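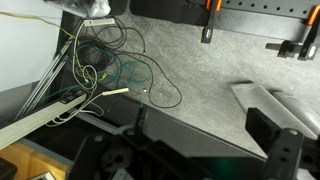
Harncombe series announced — eight episodes, English language

Posted by tinroofmatinee
May 1, 2026

So it's official. Harncombe is getting turned into a limited series, eight hours, English language, moved from the Brazilian coast to "a fading lake town in the Midwest." Gilmar Queiroz gets an executive producer credit, and we all know what that's worth. The movie runs 94 minutes and has maybe four pages of dialogue. What are they filling the other six and a half hours with? Backstory for the ferryman? I'd bet money on backstory for the ferryman.

reelwoman_148
The ferryman will have a dead daughter. Calling it now.

Pell Street
I'm going to be the annoying one and say wait and see. Queiroz has said for years that he cut a whole second family out of the script for budget. If they're using that material there could be a real show in it.

tinroofmatinee
He said that in one interview, and a year later he said the cut pages were bad and he was glad to lose them. I'd take the second version over the first. Directors get very fond of their deleted pages when a check shows up.

oldcoetzee
Who's directing? The press release I read names a showrunner and nobody else.

reelwoman_148
Kaede Shimada for the first 2, then "a team of directors."

oldcoetzee
OK, that changes things a little for me. Resby was the best thing I saw that year and she did it with no money at all.

tinroofmatinee
Resby was great. She also directed the Urkorville pilot, and go look at what happened to Urkorville by episode five. They hire somebody with a name to set the look, then six other people copy the look badly. Same blue filter over everything, same shot of a character staring at a kettle.

Pell Street
Urkorville had 3 showrunners in one season. You can't hang that on her.

tinroofmatinee
I'm not hanging it on her. I'm saying her being there for two hours out of eight tells me nothing about the other six.

marginwalker
Unpopular opinion but Harncombe isn't that good? First half is wonderful, then he clearly didn't have an ending, so everyone walks into the fog. I saw it at a festival screening in November with a packed house and half the row in front of me was laughing at the fog. A remake with an actual last act sounds fine to me.

reelwoman_148
The fog IS the ending.

marginwalker
The fog is a fog machine.

oldcoetzee
I've seen it four times and I kind of agree with marginwalker, sorry. I love it, but the last ten minutes lean hard on the cello.

Pell Street
How many people have even seen the original? It played on up to 2,000 screens worldwide if you believe the distributor, which I don't, and it never got a disc release here. If the series gets it one, I'll sit through all eight hours.

tinroofmatinee
People said that about the last three of these. The original ends up buried in a "related titles" row for a month and then it's gone again. I still can't get a decent copy of half the stuff that's been remade since I joined this board.

reelwoman_148
My library has Harncombe, for what it's worth. Region-free import, the subtitles are a bit rough — someone calls the priest "Mr. Church" the entire time.

marginwalker
I would watch eight hours about Mr. Church

oldcoetzee
Any word on who's playing the mother? That's the whole movie as far as I'm concerned.

Pell Street
Nothing yet. Release says casting is "underway."

tinroofmatinee
She'll be 34 and have perfect teeth.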